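1/ Spent the holiday weekend moving two apartments' worth of kitchen into one kitchen. Posting the findings so that the rest of you can feel superior.

2/ Background: the new place in Prirkdale is bigger than the old one in every room except the one where the cups go. The listing said "efficient galley." I have been on trains with more counter.

3/ So the rule is that everything comes out of the moving cartons and goes on a table first, and nothing gets a shelf until it has made its case. We are calling this the hearing. We have been married eleven years and this is what passes for a date.

4/ Early results. Five can openers. Two of them open cans.

5/ A fondue set, sealed, gift tag still attached. The tag thanks us for coming. We don't know where we went.

6/ Spice drawer was worse. I found a jar of Mevitz paprika with a best-by date of January and a year I'm not going to put on the internet. It went in chili on the spot and everyone lived.

7/ Boxes are my weakness, I admit it. Purple boxes in particular. If you sell a thing in purple cardboard I will buy the thing and then keep the cardboard, in case I ever need to put the thing back in it and give it to myself again.

8/ Bowls are the other problem. I'm told a household needs four to six. I'm told this by someone who owns nine mugs from the same credit union.

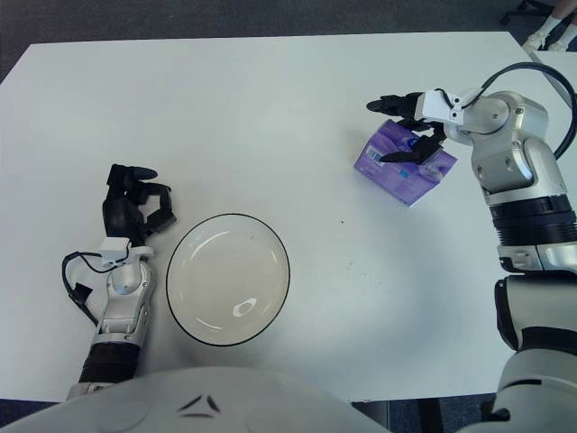 9/ White bowl, thin black rim: stays. It goes with everything and it looks like it belongs to a person who eats fruit. I'd like to meet her.

10/ Purple box: under appeal. My position is that it still has its barcode label, which makes it practically a document. The other side's position is "please."

11/ Somebody asked what the shelf situation is. The shelf situation is that I ordered one from Grangate for 141 dollars and it came with 2 brackets and a sheet of drawings that look like a dance lesson. The holes in the wall are mine. The holes in the shelf are theirs. They have yet to meet.

12/ Update on the shelf: the neighbor on Trujillo lent me a level. I now know exactly how wrong it is.

13/ Things that got a shelf without argument: the big pot, the colander, the good knife, the bad knife everyone uses.

14/ Things that went in the donate carton and came out again when I thought I was alone: the gravy boat. I don't make gravy. But it has a handle, and the other person in this marriage has been using it to water the fern, so I'd say we both have secrets.

15/ A few of you are asking about the fondue set. It goes to the next couple who invites us anywhere. Tag and all.

16/ May 30, 2025, for the record: all cartons flat, one table clear, and a box under my side of the bed that isn't part of this thread. It's purple - don't tell anyone.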